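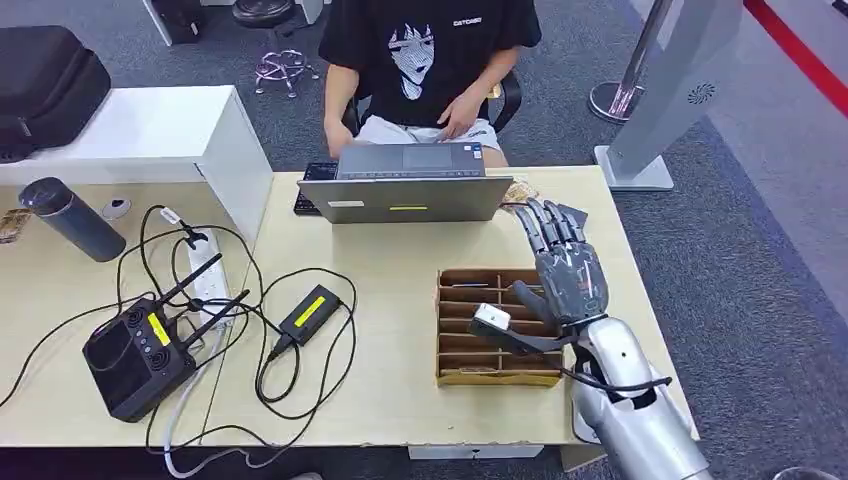
Fri 1 December

Dye bench, Lernside. Indigo vat again. It sulked all week and I'm still not convinced it's happy, but the colour of the liquor is finally heading the right way (yellowy green, bit of a coppery skin on top) so I'm calling that a win for the morning!

Topped it up first thing with warm water, then fructose and lime, stirred slowly round the edge and left it alone with the lid on. pH read 11 on the strips. Last time I got impatient and dipped after an hour and everything came out a sad dishwater grey, so I made myself go and do the labels for the Okedari swatches instead. Those are done up to the madder section, by the way. The cutch ones still need rinsing notes, and whoever wrote "medium-ish" on the bag, please tell me what that means.

Test skeins: the same merino we used in July, scoured, no mordant, soaked overnight. 430 g all up. I did eight dips on the darkest one, airing it on the rack between each, and I reckon it could take a couple more. Thu Đỗ had a look and thinks the unevenness near the ties is from me tying them too tight, not from the vat. 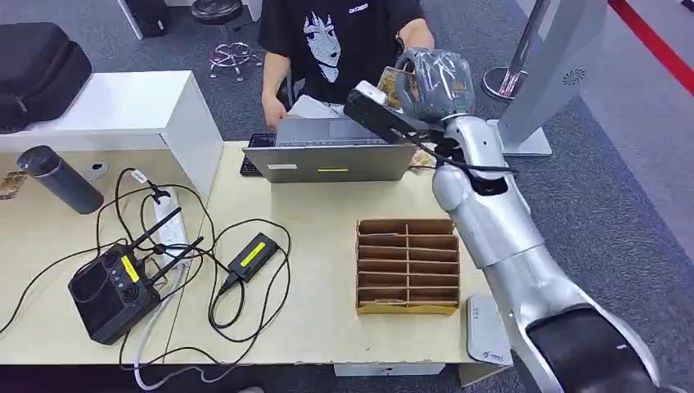 She also reckons we're stirring too much air in when we lift the skeins out, and she's probably right, I do tend to haul them up like I'm landing a fish. Tried one the way she does it, squeezing under the surface and sliding it out against the side, and there was far less froth. Going to stick with that. The linen strip from Lục's offcuts went in as well and took the blue much faster than the wool did, which surprised me (I'd have bet the other way).

Running cost so far is $3,180 for the whole Zelum colour range, dyestuff and yarn together. Over half of that is yarn, so please, no more practice pieces on the good merino. There's a bag of seconds under the sink.

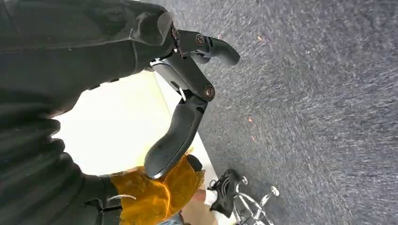 Still to do

Rinse the dark skeins in a splash of vinegar, then plain water till it runs clear. Dry in the shade, not on the back fence.

Feed the vat before going home and put the lid on properly.

Rub test on white cotton once everything's dry. If it crocks badly I'll redo the darkest with shorter dips in a weaker vat.

Order more lime. We're down to the scrapings.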